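Home Water Use, Week 4: Reading Your Bill and Finding Leaks
Handout by Khrystyna Hrynyshyn

Hi again! A few of you asked me to write up what I said last week, so I've tried to get it all down while I still remember it (and I've fixed the mistake I made on the board, thank you to the person in the back row who caught it).

Start with the bill. Mine comes from Tetteh Water, and the first thing I look for is the unit they charge by. Some suppliers bill in gallons and some bill in units of 1,000 gallons, and a few still use cubic feet, so please check before you compare with your neighbor. We had a very confused ten minutes on this last term!

Next, find the two meter readings, the old one and the new one. Take the old from the new and you have what went through the pipe. Then look for the letter A or E next to each reading. A means somebody (or something) read the meter. E means they guessed from your past use, and a guess can sit on your account for months before a real reading comes along and gives you a nasty surprise in October.

The practice bill we did together was for the Kellik Street apartment. The old reading was 1,000 gallons and the new one was 1,522, so the use was 522 gallons. Remember that sewer charges usually get worked out from the same number, so you pay for that water coming in and again going out. 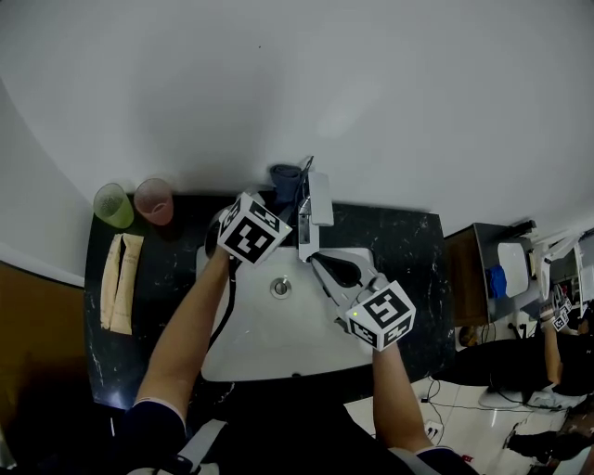 What is the easiest way to check a house for a leak?
Turn off everything that uses water, write down the meter reading, leave it all alone for two hours, and read it again. If the number has moved, water is going somewhere.

I like doing this late in the evening, when the dishwasher is done and the kids have stopped flushing things. Don't forget the ice maker! It got me the first time I tried this at home, and I spent half a night crawling under the house with a flashlight over a tray of ice.

If the meter did move, go to the toilets first. Put a few drops of food coloring in the tank and wait 20 minutes without flushing. Color in the bowl means the flapper is letting water by, and a new flapper is a cheap part you can put in yourself. After that, look at outdoor spigots, then the water heater's relief valve, then anything with a hose on it.

Somebody asked whether a slow drip matters on the bill. On its own, maybe not much. But say a running toilet loses 200 gallons a day, and then multiply that out over a billing period of 40 days. Do the sum yourselves and bring me the answer, please, in gallons and in your own supplier's units.

For next time: bring a recent bill with your name and account number crossed out, plus one meter reading from home. If you rent and can't get to the meter, use the Fekow Court sheet from the folder. We'll be starting on irrigation timers, and I'll bring my old one so you can all have a go at the buttons.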